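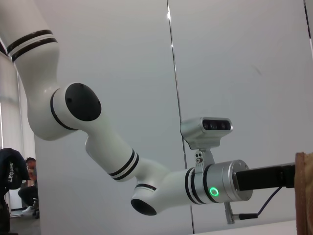 Vilten 작업실 / 가방 모임 참가자 모집 중

안녕하세요, Vilten에서 가방 모임을 꾸리고 있는 사람이에요. 지난 5월에 첫 모임을 했는데 생각보다 너무 재미있어서(저만 재미있었던 건 아니겠죠?) 이번에 한 번 더 엽니다! 같이 가방 펼쳐 놓고 만지작거리실 분 일곱 분을 찾아요.

뭘 하는 모임이냐면요, 집에 쌓여 있는 천 가방을 들고 와서 펼치고, 접고, 짐도 넣어 보고, 손잡이가 어디서 어떻게 버티는지 들여다보는 모임이에요. 저희 집만 해도 천 가방이 열세 개인데 막상 장 보러 갈 때 드는 건 늘 두 개뿐이더라고요. 나머지는 서랍 안에서 구겨진 채로 살고 있고요. 그래서 이번에는 잘 안 쓰는 가방을 왜 안 쓰게 됐는지도 얘기해 보려고 해요.

제가 제일 할 말이 많은 건 테두리를 다른 색으로 두른 가방이에요. 황갈색 천에 갈색 테두리, 손잡이 밑에 끝이 뾰족한 덧댐 천까지 있는 그런 가방 있잖아요. 입구를 활짝 벌려 놓고 보면 닫아 뒀을 때랑 느낌이 꽤 달라요.

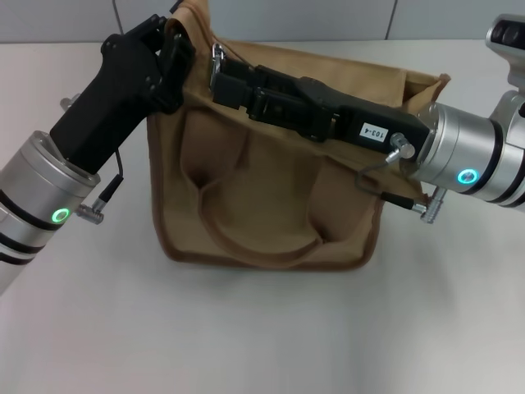
접는 법은 제가 쓰는 방식을 하나 보여 드릴 건데, 손잡이를 먼저 안쪽으로 넣고 옆선을 맞춘 다음 바닥부터 말아 올리는 거예요. 모서리가 둥근 가방은 이게 은근히 안 맞아서 저도 매번 다시 펴요. 더 좋은 방법 아시는 분은 꼭 와서 알려 주세요, 진심이에요.

날짜는 2022년 11월 12일, 오후 2시에 시작해서 두 시간 정도 생각하고 있어요. 참가비는 없고요, 마실 것은 제가 준비할게요.

가져오실 것: 천 가방 두 개(자주 드는 것 하나, 안 드는 것 하나), 평소 넣고 다니는 물건 몇 가지. 가방은 새것 아니어도 되고 얼룩 있어도 괜찮아요. 다만 빨아서 말린 걸로 부탁드려요!

바느질은 못 하셔도 돼요. 저도 단추 다는 정도밖에 못 해요. 나이나 하시는 일도 상관없고, 혼자 오셔도, 친구랑 같이 오셔도 좋아요. 친구분도 신청은 따로 해 주셔야 자리를 맞출 수 있어요.

신청은 이 글에 댓글로 남겨 주세요. 성함 대신 별명 쓰셔도 되고, 어떤 가방을 들고 오실지 한 줄만 적어 주시면 돼요. 자리가 차면 글 제목에 마감이라고 써 둘게요. 못 오게 되시면 전날까지만 말씀해 주세요, 기다리는 분께 바로 연락드릴 수 있게요.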